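La lettre de la maison
Argent de poche : l'appli qui devait tout régler

J'ai longtemps cru que l'argent de poche était une affaire simple. Une pièce le samedi, ou le dimanche si on avait oublié, et une tirelire en forme de cochon que personne n'ouvrait jamais. Puis une mère de l'école nous a parlé de Clavico, et mon mari, qui a un faible pour tout ce qui produit des courbes, l'a installé le soir même sur le téléphone.

Le principe tient en deux lignes. On dresse une liste de tâches, chacune vaut des points, les points se changent en argent. À 2000 points, l'enfant touche une « grande récompense » choisie avec les parents. Le site promet des enfants autonomes et des soirées sans cris. Je n'ai vu nulle part combien de familles avaient essayé, ni pendant combien de temps, et ça m'a mise de mauvaise humeur avant même de commencer.

Nous avons quand même joué le jeu. Douze tâches, pas une de plus : mettre le couvert, vider le lave-vaisselle, nourrir le lapin, sortir le compost et ainsi de suite. La grande, qui a 8 ans, a lu le règlement en entier. J'aurais dû me méfier. Les enfants qui lisent les règlements y cherchent quelque chose.

La première semaine, je le reconnais, fut agréable. Le couvert était mis à 17 heures. Le lapin mangeait tellement bien qu'il a fallu expliquer que le nourrir trois fois par jour ne rapportait pas trois fois les points. Le petit allait se brosser les dents sans qu'on le lui demande, puis revenait me mettre l'écran sous le nez pour que je valide. Je validais en faisant cuire les pâtes. Je validais aux toilettes.

La deuxième semaine, les négociations ont commencé. « Combien pour ramasser mes chaussettes ? » Rien, ce sont tes chaussettes. « Alors ce n'est pas une tâche. » Et les chaussettes sont restées au milieu du couloir, avec une certaine logique, il faut bien le dire. Un soir où je rentrais avec les sacs de courses de chez Tuncer, deux dans chaque main, j'ai demandé qu'on m'ouvre la porte. Une voix derrière la vitre a voulu savoir si c'était dans la liste.

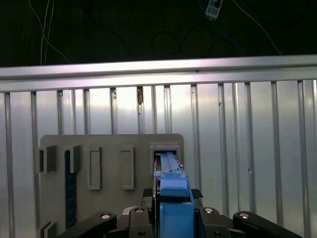
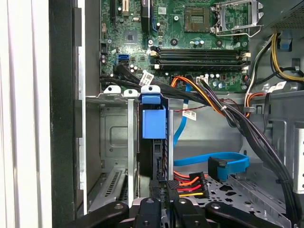
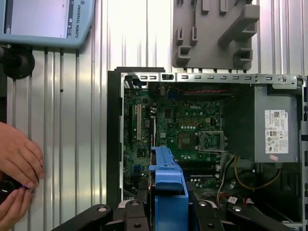 Boîtier Dell ouvert, sans processeur.

J'ai posé les sacs sur le paillasson et j'ai cherché mes clés. Le yaourt à boire avait déjà coulé sur le pain.

Il y a des gens pour défendre ces systèmes, et je les lis. Leur argument est que les adultes aussi sont payés pour leur travail. Admettons. Mais je ne suis pas payée pour vider le lave-vaisselle, moi, ni pour retrouver le doudou sous le siège de la voiture à Cetorberg, sous la pluie, à l'heure où la piscine fermait. Si j'apprends à mes enfants que la vie de famille se facture, à qui vont-ils envoyer la note quand j'aurai quatre-vingts ans ? Je pose la question, je n'ai pas d'étude à brandir. Clavico non plus, à ce que j'ai pu voir.

On m'a aussi conseillé Rirkon, qui fait la même chose avec un dragon. Le dragon grandit quand la chambre est rangée et boude quand elle ne l'est pas. Il est gratuit, sauf la couleur des ailes. J'ai regardé le dragon, le dragon m'a regardée, et j'ai rendu le téléphone à sa propriétaire.

Le compteur de la grande s'est arrêté à 1255 points. Un matin elle a demandé si elle pouvait les échanger tout de suite contre le droit de ne plus avoir de tâches du tout. Son père a trouvé la proposition très mûre. J'ai trouvé que c'était une retraite anticipée. Nous avons transigé : les points ont été convertis, elle s'est acheté un carnet à serrure et beaucoup de bonbons, et l'application a été effacée.

Depuis, nous sommes revenus à la pièce. Elle tombe chaque semaine, que la chambre soit rangée ou pas, et elle ne récompense rien. Le couvert se met en râlant. Le lapin est nourri une fois, parfois par moi. Je ne prétends pas que ce soit une méthode, et ceux d'entre vous qui ont un tableau de points sur le frigo depuis des années, avec des enfants ravis, peuvent m'écrire. Je demanderai seulement à parler aux enfants.

Mon mari, lui, voudrait retenter quelque chose en novembre, « en plus souple ». Il a déjà ouvert un tableur. J'ai vu qu'il y avait une colonne à mon nom.

Dernière mise à jour : 20 mai 2023
8 commentaires · 12 partages
Vous recevez cette lettre parce que vous y êtes inscrit. Se désinscrire
Ce site utilise des cookies pour mesurer son audience. Accepter | Refuser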